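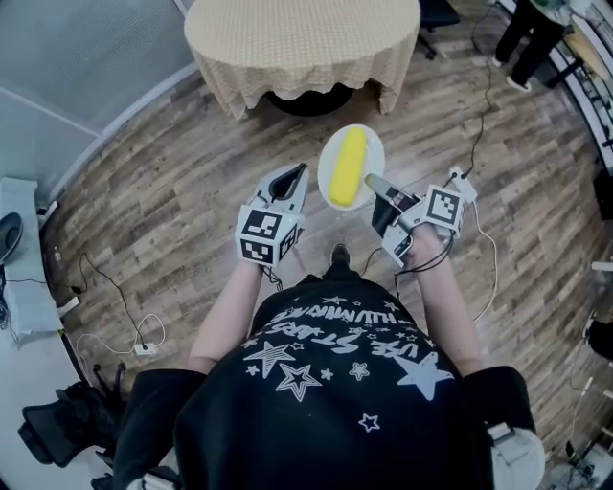
White plate, plank floor. Vetthorpe, September.

Progress report to Skema, dish lending project
22 September 2020
From: Si-eun Ahn

Sorry this is short, grant portal closes tonight and I still have the receipts to scan.

Where we are. Lending restarted after the shutdown, pickup at the side door only, by appointment. Stock is now 439 pieces, mostly dinner plates and soup bowls. Cups are the weak spot. People ask for cups constantly and we keep turning them down or sending mismatched ones. 51 loans since restart. Smaller than last year's, backyard birthdays and a few funeral meals, where before it was church suppers and the school fair. So fewer plates per loan but more paperwork per plate, if that makes sense.

Washing. Everything comes back rinsed and gets washed again by us before it goes on the shelf. Slow. The Prakside dishwasher was down for most of August, bad inlet valve, and Mi-kyung Sung did the whole lot by hand on her evenings, which I don't want to ask of her again. Valve replaced, invoice attached. Not in the original budget, I moved it from the printing line. Please tell me if that needs a seperate form.

Crates. Bought from Zacharopoulos as planned. Two sizes. The big ones are too heavy when full of plates so we use them for bowls and table linens. Would order only the small size next time.

Breakage. Low. Chipped rims mainly, from stacking wet. We changed the slip in the crate to say dry first, towel between stacks. Charging for broken pieces is still on hold. I know your last letter asked about this. My feeling is leave it until January and look at it again, people are short on money right now.

Not done: the online catalog. Photos are about half taken, descriptions not started. Also not done is the talk at the library, canceled on their end, no new date yet.

Money. Spending is under plan because of the talk and the printing. We'd like to put what's left toward cups, and three more shelf units for the back wall. Current shelves bow in the middle with the serving platters on them. Mi-kyung has measurments and a quote.

Need from you:
OK on the move from printing to repairs
OK on cups and shelves
Whether the final report can go in late January, the spreadsheet is in my name only and I'm away the first part of the month

Receipts to follow in a second email, the file is too big for the portal.

Si-eun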